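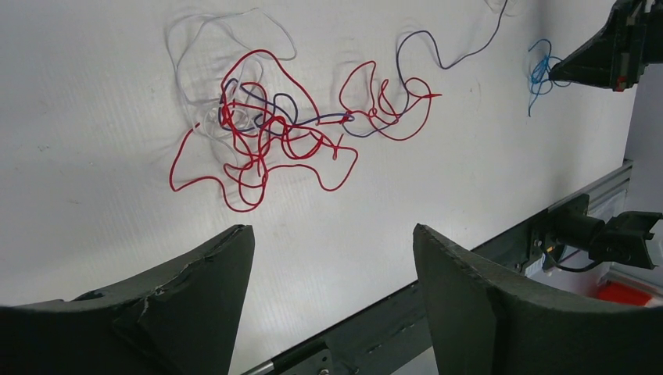
1/ I started to learn English at 34, and I want to write down what helped me, because my cousin Raíssa Trindade asks me every Saturday and I always forget half.

2/ First, small words. I learned 10 new words each day and lost most of them by the weekend. Then I learned "get", "take" and "put" with all their little friends (get over, take up, put off). This was slow, but people began to understand me on the phone.

3/ My notebook has 415 phrases now. I don't write the translation. I write who said it and where. "It's on me", the lady at the bakery in Vasley. I will never forget this one, I tried to pay two times.

4/ My teacher, Rosimeire Batista, made us read old recipes aloud. One was from 1921 and said "a slow oven". I asked her how an oven can be slow. We laughed, but it means low heat.

5/ Still difficult for me: "in the street" or "on the street", the sound in "sheet", and jokes. Also "I'm good" when I offer coffee. For one year I thought this person was telling me about his health.

6/ Somebody asked about apps. I used two and stopped both in July. The radio while I cook is better for me. The same weather report comes again and again, and by the third time I catch every word.

7/ Tomorrow I will post my list of phrases for the doctor and the pharmacy. If you have one that I should add, please write it under this post.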